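Pondton Snack and Sleep Notes

Version 2, updated Mar 22, 2026
Maintainers: Itziar Tejada and Marius Anghel

What's in it

Pondton is a set of 885 short diary entries about evening eating and how people slept afterwards. The entries came from 25 adults who work rotating shifts, and they wrote them in their own words. We love how frank they are! One person logged cold noodles at 3 am for a fortnight and rated every bowl.

Each entry is one row:

entry_id — running number
person — a code, never a name
ate_at — local time, 24-hour clock
food — free text, spelling left alone
woke — times awake in the night, as remembered
rested — 1 (awful) to 5 (great)
notes — optional, and often the best part

Of the 885 rows, 421 have something in notes. Blank cells mean the person skipped the question. Please don't read them as zero.

How it was labelled

Catinca Vlad and Safta Pop sorted the food column into broad groups (sweet, savoury, fruit, dairy, mixed, unclear). They worked separately, then talked over the rows where they differed. Anything still unsettled went into unclear. Chocolate bars count as sweet, even the ones with nuts. Yoghurt was a long argument and ended up in dairy, whatever the flavour.

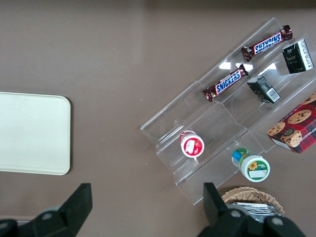
Two Snickers bars on a clear tiered stand. Food group: sweet.

Good uses

Teaching, practising text clean-up, trying out sleep diary layouts. Cosmin Nistor built a lovely little chart tool on top of it called Starlow, and it reads the CSV without any changes.

Please don't use it for

Medical advice, or claims that one food causes poor sleep. Shift work muddles everything in here, and caffeine wasn't asked about until row 400.

Known problems

Times near midnight sometimes carry the wrong date. Portion sizes are all over the place — "a bit" is our favourite unit.

Next release

April, with the date fixes and a caffeine column for the later rows. Corrections are very welcome, so send them to Itziar with the entry_id.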